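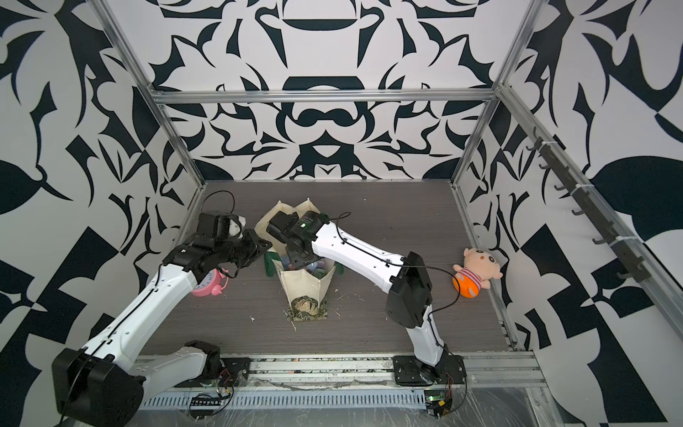

講義一覧 > 装飾論・文様構成 > 第4回

前回 次回 資料 用語集 課題提出

第4回 反復文様の構成と対称性:唐草文を中心に

1. 今回の範囲

前回までは単独の文様単位(モチーフ)の輪郭と内部構成を扱った。今回は、単位を平面上に反復配置したときに生じる構造を対象とする。具体的には、反復単位の取り方、送りの種類、対称操作による分類、白黒二色の文様における地と図の関係、印刷工程からの制約、壁面施工時の柄合わせの順に述べる。色彩については第6回で扱うため、本稿の議論は原則として単色または白黒二色に限る。

作例はSârbu図案集から引く。図案集の成立と伝来は第2回の配布資料に記したとおりである。図案番号は旧整理番号ではなく、現行の通し番号を用いる。

2. 用語

以下の語は、染織、壁紙、数学の各分野で意味がずれることがある。本講義では次のように統一する。

単位文様:反復の対象となる図形。葉、花、渦、棕櫚葉形(パルメット)など、複数の要素を含んでよい。

リピート:単位文様が平行移動によって再び同じ姿で現れるまでの距離。縦方向をR、横方向をWと書く。壁紙の実務で単に「リピート」という場合は、ほぼ例外なくRを指す。

基本領域:対称操作をすべて用いて平面全体を生成できる最小の領域。鏡映や回転を含む文様では、基本領域はリピート一つ分の面積より小さくなる。

骨格線:文様の配置を支配する仮想の線。唐草文では茎の主曲線がこれにあたることが多い。下図には残るが、完成図では消去されるか、葉に覆われる。

送り:隣り合う列の間での単位文様のずらし方。後述の四種を区別する。

地と図:背景として知覚される部分と、形として知覚される部分。二色の文様では、どちらの色が図になるかは一義的に定まらない。

3. 唐草文の骨格

唐草文は、茎にあたる主曲線、そこから分岐する渦、渦の先端または外側に付く葉・花の三層に分けて記述できる。渦の曲線は対数螺旋に近似されることが多いが、手描きの下図を計測すると、巻きの内側で曲率の増加が鈍る例が目立つ。筆や彫刀で描ける最小半径があり、渦の中心を点や小葉で終わらせる処理がとられるためである。

主曲線の取り方には、大きく分けて二つの系統がある。

(a) 波状型。主曲線が一方向に蛇行し、山と谷の側に交互に渦を出す。帯文に多い。蛇行の一周期が帯方向のリピートになる。山側の渦と谷側の渦が互いに鏡像の関係にあり、かつ半周期ずれている場合、この帯は滑り鏡映をもつ。

(b) 対生型。垂直の中心軸をはさんで左右に渦を開く。面文様や壁面中央のパネルに多い。中心軸は鏡映軸であり、描くべき図は片側だけで足りる。下図が半分しか残っていない図案の多くは、欠損ではなく対生型の作図法による。図案集の1147番はこの型に属し、左半分のみが墨で仕上げられ、右半分には軸に沿った折り目と転写の圧痕だけがある。

葉の輪郭を尖らせるか丸めるかは骨格とは独立の選択である。ただし尖端をもつ葉は、隣の葉との間に細いくさび形の空隙をつくる。この空隙は二色文様で強く目立つ。第5節で再び触れる。

4. 送りの種類

4.1 ストレート(平送り)

単位文様を縦横の格子にそのまま並べる。隣列とのずれはゼロである。施工時の柄合わせは容易だが、単位文様の横方向に強い要素があると、水平の縞が生じて見える。対策として、横方向に隣り合う要素の高さを単位文様の内部でずらしておく。

4.2 ハーフドロップ(半送り)

隣列をR/2だけ縦にずらす。横方向の縞は弱まり、代わりに斜め方向の流れが現れる。唐草文の壁紙に最も多い。水平方向の平行移動周期は列二つ分になるため、文様全体の見かけの大きさは単位文様より大きく感じられる。

4.3 ブリック(煉瓦積み)

隣の行をW/2だけ横にずらす。ハーフドロップを直角に回したものにあたる。捺染では用いられるが、壁紙では紙幅の端で単位文様が切断されるため、幅方向に複数の単位が入る小柄に限られる。

4.4 反転送り

隣列または隣行を鏡映して置く。単位文様自体に対称性がなくても、平面全体には鏡映軸が現れる。軸が単位の境界に来るため、境界上の要素がすべて左右対称に見えるという副作用がある。顔や動物に似た形が意図せず生じるのは、多くがこの境界部である。Dumardの見本帳では、反転送りの柄について単位文様の図と四単位を並べた図を併記し、境界部の確認に供している。

5. 対称操作による分類

平面を二つの独立な方向に反復する文様は、対称操作の組み合わせによって17種に分類される。帯のように一方向のみに反復する文様は7種である。ここで用いる操作は次のとおりである。

平行移動:すべての反復文様がもつ。
回転:ある点を中心とする回転。許される位数は2、3、4、6に限る(位数1は恒等操作)。
鏡映:ある直線に関する反転。
滑り鏡映:鏡映と、軸に平行な移動との合成。軸方向の基本周期の半分だけ移動するものが、鏡映とは別に問題となる。

回転の位数が限られることの略証を示す。文様の平行移動全体は格子をなす。回転は格子を格子に移すので、格子の基底に関する回転の表現行列は整数成分をもつ。したがってその跡も整数である。一方、跡は基底の取り方によらず2cosθに等しい。2cosθが整数となるのは、その値が−2、−1、0、1、2のときに限られ、対応する位数は順に2、3、4、6、1となる。

前節の送りと群の関係は、単位文様の対称性に応じて次のようになる。ここでWとRは一般の値とし、偶然の対称性は生じないものとする。

単位文様が非対称の場合
 ストレート p1
 ハーフドロップ p1
 左右の列を交互に反転 pm または pg

単位文様が垂直軸に関して鏡映対称の場合
 ストレート pm
 ハーフドロップ cm

単位文様が垂直・水平の両軸に関して鏡映対称の場合
 ストレート pmm
 ハーフドロップ cmm

「左右の列を交互に反転」の行で結果が二通りに分かれるのは、反転にともなう縦方向のずれの有無による。縦のずれがなければ垂直の鏡映軸が生じ、pmとなる。縦にR/2ずらして反転すると鏡映軸は消え、滑り鏡映だけが残ってpgとなる。後者は視覚的に対称性を見落としやすく、p1と誤って記載された台帳もある。

非対称の単位文様では、ストレートとハーフドロップがともにp1となる点に注意する。二つの違いは格子の形の違いであり、群の種類には現れない。図案の記録では、群の記号と送りの種類の両方を書くこと。

対生型の唐草をハーフドロップで送るとcmになる。この場合、鏡映軸は各列の中心を垂直に通り、隣り合う鏡映軸の中間に滑り鏡映の軸が入る。作図に際しては列の中心から列の境界までの半幅を描けばよいが、境界線上での接続は単純な突き合わせではなく、R/2ずれた位置の反転像と連続しなければならない。下図の右端を切り取り、裏返し、半リピートずらして当てる確認法は、この条件を紙の上で検査するものである。

6. 白黒二色における地と図

6.1 面積比

二色文様の見え方を決める第一の量は、黒の面積率である。黒が小さいときは黒が図、白が地として安定する。面積率が半分に近づくと安定性が失われ、どちらも図になりうる。この領域では、面積よりも輪郭の性質が効く。凸の輪郭をもつ側、閉じた形をもつ側、対称な形をもつ側が図として選ばれやすい。

葉形の尖端がつくるくさび形の空隙は、この点で問題となる。空隙が葉と同程度の幅をもち、かつ閉じていると、空隙自体が白い葉として読まれる。意図的に利用する場合は両方の色の輪郭を同じ精度で設計する。意図しない場合は、空隙を外へ開くか、細い線で分断する。

6.2 色反転対称

黒と白を入れ替える操作を、平行移動や鏡映などと合成して文様が元に戻るとき、その文様は色反転対称をもつ。市松文は、一マス分の平行移動と色反転の合成で不変である。二方向に反復する二色対称の型は46種ある。色反転対称をもつ文様では、黒と白の面積は必ず等しい。逆は成り立たない。面積が等しくても、形が一致しなければ色反転対称ではない。

6.3 観察距離

細部の視角が分解能を下回ると、白黒の文様は灰色の濃淡として平均化される。このとき残るのは、局所的な面積率の不均一である。近距離では均一に見えた文様に、離れると帯状や斑状の濃淡が現れるのはこのためで、図案室では縮小複写か、下図を離れた壁に掛ける方法で点検する。渦の中心部は線が集まるため黒率が上がりやすい。中心の線幅を細めるか、周囲の葉を大きくして均す。

大柄の場合は平均化が起こらず、個々の形が読まれ続ける。室の隅では二面の文様が突き合わされるため、形の連続よりも切断のほうが目立つ。大柄を隅まで回すか、枠で区切って各面を独立したパネルとするかは、施工の段階ではなく図案の段階で決めておく。

7. 印刷工程からの制約

7.1 版とリピート

版木では、縦リピートは版の丈に等しいか、その整数分の一となる。版の重さと扱いやすさから丈には上限があり、それを超える柄は複数の版に分割する。Londexの手刷り部門の作業票では、一柄に9枚の版を割り当てた大柄が最も版数の多い例である。分割の境界は葉の輪郭や茎の重なりに沿わせ、見当のずれを隠す。

ロール印刷では、リピートは胴の周長に等しいか、その整数分の一となる。図案のリピートが既存の胴に合わない場合、全体を一様に拡大縮小するか、地の部分で調整する。縦方向だけを伸縮すると円形の渦が楕円になる。pmやcmのような鏡映をもつ文様では、軸方向の伸縮を加えても群は変わらない。位数3、4、6の回転をもつ文様では、一方向の伸縮によって回転対称が失われる。

7.2 線幅

凸版では細い黒線が太り、細い白線が埋まる傾向がある。渦の内側の白線は、仕上がりの幅より広く下図に取る。補正量は紙とインキの組み合わせによるため、実測値を版ごとに記録する。

7.3 見当

単色刷りでは色間の見当は問題にならないが、送り方向の継ぎ目の見当は残る。継ぎ目が水平の直線であると、わずかな誤差でも線として見える。継ぎ目を輪郭に沿って凹凸にする「噛み合わせ」は、誤差を形の中に分散させる処理である。

8. 施工時の柄合わせ

壁の高さをH、縦リピートをR、上下の切り代の合計をaとする。ストレートの柄で、どの一枚も同じ位置から始める場合、一枚あたりの必要長Lは

 L = R × n (nは H+a 以上となる最小の整数倍)

となり、無駄はL−(H+a)である。Rが大きいほど無駄の最大値は大きくなるが、個々の壁での無駄はHとの関係で決まり、Rに対して単調ではない。

ハーフドロップでは、奇数列と偶数列で始点がR/2ずれる。一本の巻きから順に切ると、列が替わるたびに半リピート分の端材が出ることがある。二本の巻きを用意し、奇数列と偶数列を別の巻きから切れば、それぞれの巻きの中ではストレートと同じ計算になる。ただし二本の製造ロットが同一であることが条件となる。

割付は、壁面の中心に文様の軸を置くか、紙の継ぎ目を置くかで二通りある。対生型の唐草では、軸が中心から外れると目立つ。壁幅を紙幅で割った余りが小さく、端に細い紙が残る場合は、中心を軸から継ぎ目へ移す。cmの文様でハーフドロップの一列が紙幅に一致するとき、この移動によって中心線は鏡映軸から滑り鏡映軸に替わり、壁面の左右は厳密な対称ではなくなる。

Nondaleの旧織工館の階段室では、壁の傾斜に沿って割付が三度変更されており、踊り場ごとに中心の取り方が異なる。平面図と展開図は配布資料の末尾に付す。

9. 図案の記録法

図案集に収められた800枚近い図案を相互に比較するには、記載項目の順序をそろえる必要がある。課題では次の順に記入する。

図案番号
骨格の型(波状型・対生型・その他)
単位文様の対称性
送りの種類
群の記号
縦リピートR、横リピートW
黒の面積率(計測法を併記)
色反転対称の有無
下図の残存状態

Rの計測は、同一要素の対応する二点間で行う。葉の先端は摩耗や滲みで位置が不確かになりやすいため、茎の交点を優先する。紙の伸縮があるので、同じ図案の中で離れた三か所を測り、値をそのまま併記する。平均値だけを書いた記録は再計測の対象とする。

群の判定は、最大の回転位数、鏡映の有無、滑り鏡映の有無の順に進める。手描きによる微小な差異は無視し、作図者が同一とみなしたと考えられる要素は同一として扱う。ただし、花芯や葉脈の向きだけが意図的に変えられている場合がある。このときは輪郭のみの群と、細部を含む群の両方を記す。

10. 課題

配布した図案から二点を選び、第9節の書式で記録する。少なくとも一点は対生型とすること。あわせて、選んだ図案の一つについて、送りをストレートからハーフドロップへ、またはその逆に変更した展開図を作成し、境界部に生じた不都合と修正案を図中に書き込む。展開図は縦横とも二リピート以上を含む範囲とする。

計算機による作図も認めるが、骨格線を別の層に残したまま提出すること。面積率の計測に画像処理を用いた場合は、二値化のしきい値を明記する。

関連資料
第2回 Sârbu図案集の構成と旧整理番号
第3回 棕櫚葉形と渦の作図
第5回 帯文の七種と隅の処理
第6回 二色から多色へ:版数と配色
用語集(文様・捺染・壁紙)
Dumard見本帳 閲覧の手引き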